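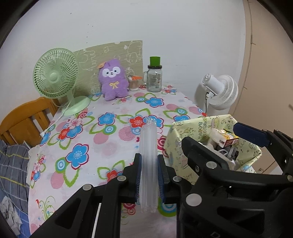 # Chapter 4. Task Automation and the Redistribution of Work

## 4.1 Introduction

Chapter 3 treated automation as an engineering problem: a task is specified, a machine is selected, and performance is measured against the specification. The present chapter treats the same event from the side of the workplace. When a task is automated, the hours attached to it do not simply disappear. Some are removed, some move to other employees, and some return in a different form as setup, inspection, or correction.

The main case is Trelta, a company that assembles gift packs from mixed small goods and ships them to retail customers. Before the change described here, packing was done entirely by hand. A packer took items from the table, checked them against an order slip, and placed them in a bag or basket. The work was learned in a few shifts and was paid at a single rate.

Trelta's plan was to have robot arms do part of the packing. The arms were to learn from recorded human work, in which packers handled the goods with hand-held grippers in place of their fingers. The position that grew out of this plan, listed in company records as *demonstration packer*, did not exist in the firm's earlier pay structure.

## 4.2 Tasks, Jobs, and Residual Work

A **task** is a unit of work with a defined start, a defined end, and a result that can be checked. A **job** is a set of tasks assigned to one person. Automation acts on tasks. Its effect on a job depends on how many of the tasks in the set are affected and on what is assigned in their place.

**Residual work** is the portion of a task that remains with people after the machine has been installed. In packing, residual work is governed largely by the goods. A rigid carton has flat sides and keeps its shape when gripped. A soft roll, a cord, or a drawstring pouch does not, and the same pouch may need a different grasp each time it is set down.
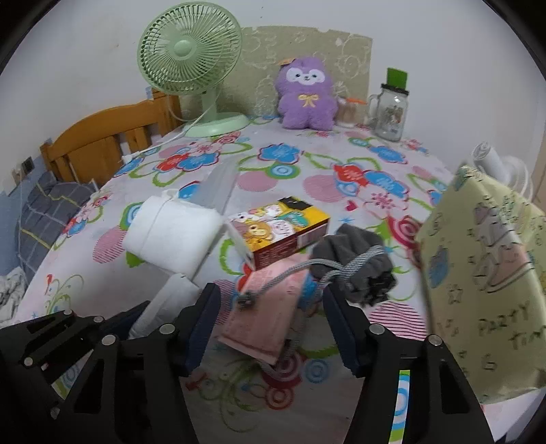

Item variety therefore has a direct effect on staffing. At Trelta, the product list was divided into 9 handling classes, ordered from rigid to fully flexible. Ramesh Bhatt, the process engineer, proposed automating the four most rigid classes first and leaving the others on manual tables. The proposal was accepted in April, with one amendment: packers would rotate between manual tables and demonstration work so that no group held only the difficult items.

The amendment came from the packers' representative, Adwoa Eshun. Her argument was based on pace. Under the earlier arrangement, easy and difficult items were mixed, and the easy ones gave short periods of relief within the shift. Removing them would raise the average difficulty of the manual job without any change in its title or rate.

## 4.3 Recording as Work

Demonstration work differs from packing in how output is counted. A packer's output is the number of completed packs. A demonstration packer's output is the number of usable recordings, and a recording may be rejected even when the pack itself is correct — for example, when the grasp was hidden from the camera. Trelta set an initial target of 3,000 accepted recordings. In the first review, 400 submitted recordings were rejected, and the question arose of whether the time spent on them should be paid at the full rate.

Araba Nartey, who supervised the tables, held that it should. Section 4.5 examines the rule the firm adopted and compares it with the piece-rate system used at Idlow. Before that, Section 4.4 sets out a method for recording task times before and after a change of equipment.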